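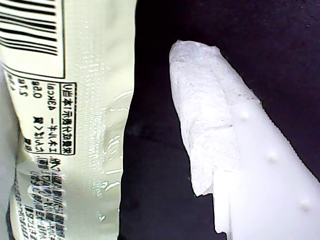 What does a check digit do in a product number?
It lets a till or stock system reject a number that has been read or typed wrongly, without looking anything up.

Unit 5: Product numbers, bars and check digits
Foltdale College, Retail Systems, first term

Read this handout before the Friday session. Bring a calculator. The worked example is repeated in the exercise sheet with different digits.

Terms

A product number identifies a type of item, not a single item. Two tins of the same soup carry the same number. A serial number identifies one item only. Students often mix these up in the written paper, and marks are lost for it.

A symbol is the printed pattern of bars and spaces. The number is the data held in the symbol. The same number can be printed in more than one type of symbol, and it can be keyed by hand if the symbol will not read.

The price is not normally held in the symbol. The till sends the number to a price file and receives the description and price in return. Goods sold by weight are treated separately in Unit 6.

Structure of a 13-digit number

Reading from the left, the number consists of a prefix, a company part, an item part and a final check digit. The prefix shows which numbering body issued the number. It does not show where the goods were made.

The lengths of the company part and the item part vary. A firm with a large range needs a longer item part and is given a shorter company part. With an item part of 2 digits, a firm can number 100 different products, from 00 to 99.

Calculating the check digit

1. Write down the first twelve digits.
2. Starting from the left, multiply the digits by 1 and 3 in turn.
3. Add the results.
4. Subtract the total from the next multiple of ten. If the total is already a multiple of ten, the check digit is 0.

Worked example: 000000003453

The leading zeros add nothing. The last four digits stand in positions nine to twelve, so their weights are 1, 3, 1 and 3.

3 x 1 = 3
4 x 3 = 12
5 x 1 = 5
3 x 3 = 9

Total: 29. The next multiple of ten is 30. Check digit: 1.

What the check digit will catch

Any single wrong digit is caught. A change in one digit alters the total by the size of the change, or by three times that size, and neither can be a multiple of ten.

Swapping two neighbouring digits is caught in most cases. It is missed when the two digits differ by 5. Swapping 1 and 6, for instance, changes the total by 10, and the check digit stays the same. Swapping two digits that share the same weight is never caught.

Print quality

The scanner measures the widths of bars and spaces from reflected light. Contrast matters more than colour. Dark bars on a pale ground are the usual choice. Red bars read poorly under red light, as they reflect nearly as much as the white ground does.

A clear margin, called the quiet zone, is required at both ends of the symbol. Text or artwork placed in it is a common cause of failed reads.

On curved or flexible packs, the direction of the bars should be decided before the artwork is approved. A fold that runs along the bars can hide or narrow one of them over its full height. A fold across the bars usually leaves part of each bar readable.

Reading

Wikström, course reader, chapter 2
Tusta label printing guide, section on margins
Nonum exercise sheet, questions 1 to 5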